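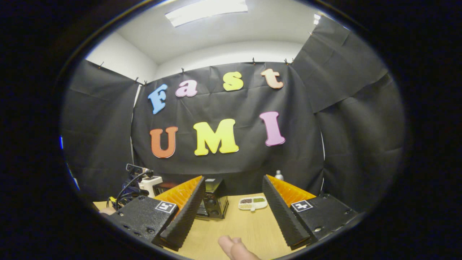 Ticket 2682: Black backdrop creased, letters wandering, one power point doing too much
Location: Harawira Room, Witton building
Category: Fit-out and fixtures
Priority: Low (requester selected Urgent)
Status: Closed, with one item moved

Original request
The black backdrop in the Harawira Room looks like it was stored in a shoe. There are creases across the back and bigger folds down the sides. The coloured foam letters spelling Fast UMI are still up, but I put them there with Praltex tape and no longer trust it. Also, the power goes off when we make lunch. Please fix whichever of these is your department.

Service desk, 9.10 am
Thanks for contacting Plurkon Facilities. We have logged this as one ticket, though it is clearly three. Can you confirm whether the backdrop is clipped or fixed, and whether anyone has tried to iron it?

Requester, 9.25 am
Clipped along the top edge, small black clips. Ironing was discussed. The label had a picture of an iron with a line through it, so the discussion was short.

Service desk, 11.40 am
Steps to try, in this order:
1. Unclip one panel at a time. Please don't do the whole lot at once, as happened under ticket 757.
2. Hang the panel full length overnight with a weight along the bottom hem.
3. Re-clip from the middle outwards, pulling gently as you go.
4. Leave the side panels until last. They hang at an angle and will fold whatever you do.

Requester, next day, 8.50 am
Did steps 1 to 3 on the middle section. The creases have gone from "shoe" to "suitcase". Step 4 was accurate.

On the letters: pressed each one for a slow count of ten. The "t" is sound. The yellow M sits slightly higher than the U, and I would like it noted that I used a level. The level may also need a ticket.

Service desk, 10.15 am
Noted. Foam letters aren't a building fixture, so the M is yours to keep. For the power, please tell us what is on the table and what is running when it trips.

Requester, 12.30 pm
White two-slot toaster at the back left, wire basket of what look like utensils beside it, black toaster oven to the right of that. It trips when both are on.

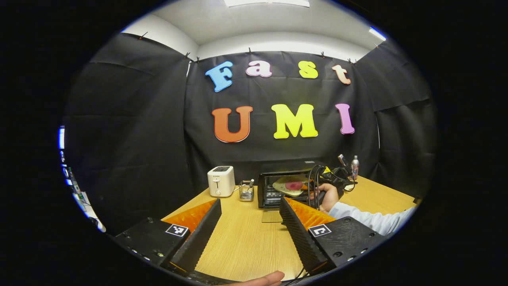 They share a power board, and the board was here before any of us. On its own the toaster is fine. On its own the oven is fine. Together they manage a short while and then we eat things at room temperature.

Service desk, 2.05 pm
The rating plate you read out for the toaster says 700 watts, so the oven is doing most of the damage. Run one at a time for now. An electrician will look at a second circuit, and we have moved that to its own ticket.

Requester, 2.20 pm
One at a time it is — there is now a roster, and people have opinions about the roster. Happy to close the rest. Backdrop is acceptable from the doorway.

Resolution
Backdrop: rehung by requester. Letters: no action. Power: moved to Electrical, waiting on a site visit.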